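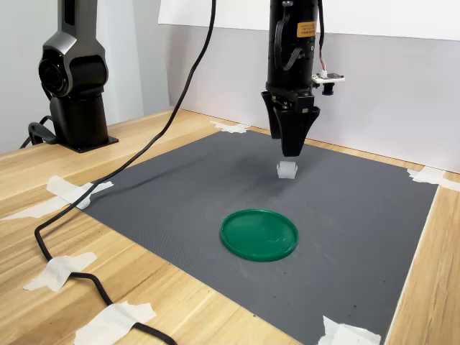
The Soltgate Traders' Association will open its winter market grant to small businesses on Sat 28 May, with 25 awards of £710 each on offer.

The money can be spent on stall hire, signs or card readers for the December market in Werora Street. Shops, cafes and home-based firms may apply if they have traded in the town for at least a year.

"Stall costs put a lot of our smaller members off last year," said Kheri Mosoti, who chairs the association.

Application forms are available from the association's office.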